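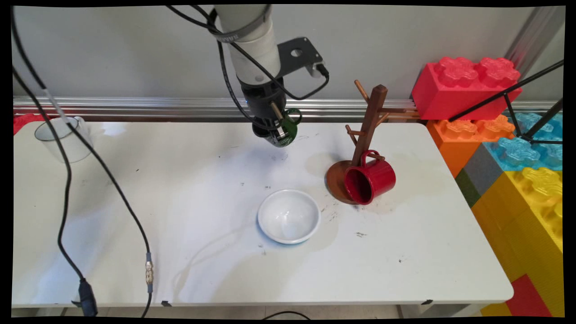

Kevari is a home-built robot cell for handling household objects, assembled in a shared workshop in Chiba. The project is known among its users mostly for its mug test, in which a robot arm hangs mugs on a small stand. The name is used for the whole cell, including the table, the arm, the cables and the control program.

History

The work on Kevari started in August, after the workshop Pustine got a second room. The first version had only a table and a rail, and the arm was moved by hand to check the reach. The control program, called Tovo, was written later and has been changed many times. Version 4 is the one in use at present.

Construction

The arm works over a white table with rounded corners. An aluminum rail runs along the wall behind it. The gripper has metal fingers, and a black bracket is fixed on the arm above the wrist. The cables are led along the outside of the arm. This makes repairs easy, but a loop must be left long enough for the wrist to turn - a short loop stopped the arm several times in the first month.

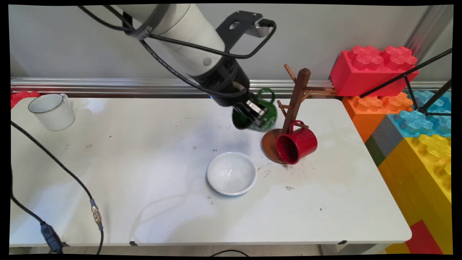 The gripper holding a green mug beside the mug tree, with a red mug on one of the lower pegs.

Mug test

The test uses a wooden mug tree with a round base. Each mug is taken by the gripper, turned, and brought to a peg by its handle. Other dishes, such as a bowl, may stay on the table during the test, and the arm must pass them without contact. One series has 10 attempts, and the full record of the project contains 118 series. A low peg is considered more difficult than a high one, as there is little space between the mug and the base.

Operation

Tovo stores the arm positions every 500 milliseconds and keeps them in a plain text file. The user can correct a single position and run the motion again from that point. The speed is lowered near the pegs - this setting is separate for every peg.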